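Keeping Cloths and Plates Fresh in a Shared Kitchen

Posted November 10, 2021

Dishcloths wear out from bad drying more often than from hard use. The same goes for the sour smell people blame on detergent. Most of what follows applies at home too, but I wrote it with a shared kitchen in mind, the kind where several people use one sink and one drawer of cloths.

Cloths

Use one cloth for tables and another for dishes. Pick two colors that can't be confused under poor light and stick with them when you buy replacements. Ours are rust for tables and white for dishes. The rust ones are from Skilska and have held up since May. The white ones from Rothe went thin in the middle and are now used for shoes.

Wring the cloth and open it out flat. A cloth left in a ball stays damp inside long after the outside feels dry. Over the faucet is a poor place to hang it. A rail with a gap behind it is better, and a plain towel hook is all right if you hang the cloth by one corner.

Wash cloths hot, with no fabric softener. Softener leaves a coating on terry and the cloth pushes water around the table without picking it up. If yours are already coated, soak them for an hour in hot water with half a cup of washing soda, then wash as usual. Greasy ones may need it twice.

Do not put bleach on colored cloths. Do not mix bleach with vinegar for any reason.

Wiping a light wood table

Brush off the crumbs first with a dry hand or a small brush. Then wipe with a cloth that is damp, with a drop of dish soap if there is grease. Go along the grain. Follow with a dry cloth right away, and spend a little longer at the edges and corners, where the finish gives out first.

Lift plates to wipe under them. Sliding a plate with grit on its foot will put a curved scratch in the finish, and you will see it every time the sun is low.

White rings from hot dishes often come out of a lacquered top with gentle heat. Lay a dry cotton cloth over the mark and press with a warm iron, no steam, for a few seconds at a time. Stop if nothing has changed after 7 tries. For an oiled top, skip the iron and rub in a little fresh oil.
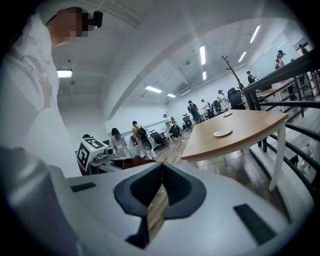
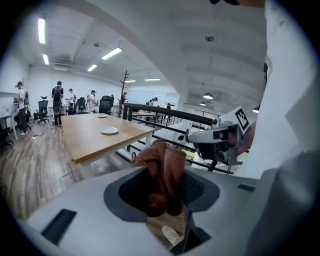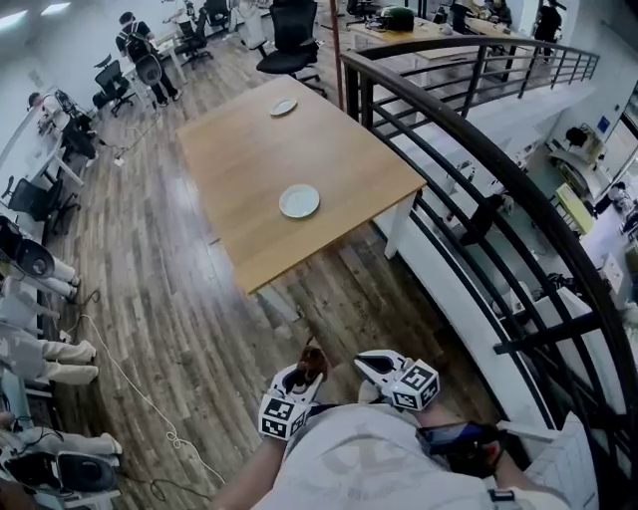
Phyllis Ackroyd wrote in to say that she gave up on the iron after it dulled a patch on her own table, and that a hair dryer on low did the job in about the same time. She also disagrees on washing soda and uses plain baking soda, a heaping spoonful in the drum. I have tried the baking soda since and found it fine for smell but weak on grease. The hair dryer I would recommend. Keep it moving.

Gray marks on white plates

Those fine gray lines are usually metal left by knives and forks, and the glaze underneath is fine. Make a paste of baking soda and water, rub it on with a soft cloth, leave it ten minutes and rinse. Cream cleanser with a mild abrasive works faster. Prodau is the one we keep under the sink. Steel wool makes more marks than it takes off.

Tea stains come off with the same paste. For plates that have yellowed all over, try an overnight soak in warm water and oxygen cleaner, but leave out anything with a gold rim.

A chipped plate should be thrown out or put under a flowerpot.

Floors under the table

Dried food on floorboards should be softened before you scrape. Lay a damp cloth over it for two or three minutes, then lift it with a plastic scraper or an old store card. Don't let water stand in the gaps. Felt pads under metal table legs will save the boards, but check them now and then for trapped grit, and replace them when they go hard. The stick-on kind from Grorkanine lasted better for us than the nail-on ones.

Oven

If you dry plates in a low oven before stacking, 175 degrees is enough. Turn it off once it reaches temperature and let the plates sit inside with the door open a crack.

Next month: drawer runners, and Birdie Haverford's method for getting candle wax out of a tablecloth.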